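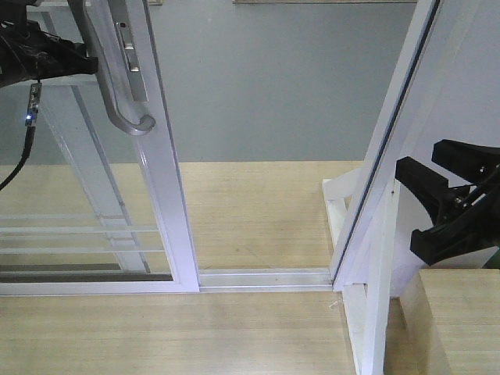
Kwok-wai Tu fits sliding doors for Grumar. Talks fast, barely sits down. First thing he checks? "The handle. Always the handle, then the lock plate." White aluminum is most of what he sells now, with a silver curved handle if people let him pick. "You want somthing to hook your fingers round."

Up to 200 doors a year, he says. Complaints mostly about drafts. "They blame the glass. I go look at the gasket on the jamb, its the gasket." Bars behind the pane? Easy to like, slow to clean. He charges 70 for a visit and won't do weekends after September.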